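Herora Open badminton entries are closed

The entry list for the Herora Open badminton tournament was closed on 3rd May, and the organizers have received 54 teams. It is the biggest number since the tournament moved to Grokport. The matches will be played in the Desmet Hall, which has place for 900 spectators.

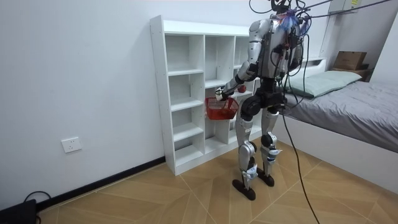

The draw will be published on the website of the Suvus Badminton Union next week. Teams which have not yet paid the entry fee are asked to do it before the draw. Last season 3,309 tickets were sold during the whole tournament, and 1,486 of them were for the final day.

The union also informed that the junior event is moved to November, as the hall is under repair in the summer months.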